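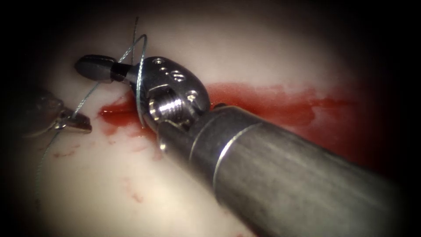 Two-arm suturing, thread looped over the right instrument.

Brivum Suturing Set

Brivum holds 1000 teleoperated suturing episodes, recorded by 12 operators. Each episode has video, joint positions for both arms and a text label for the subtask. 58 episodes are held out for testing. Maintainer: Makis Kouris.
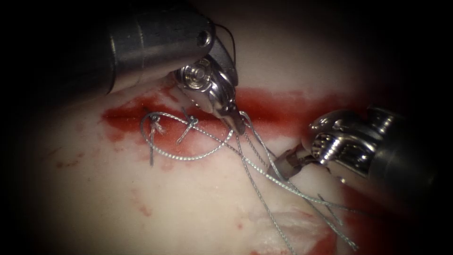
Are failed attempts included?
Dropped threads and missed grasps stay in the set, labeled "retry" in the subtask field.

Last updated December 13, 2019.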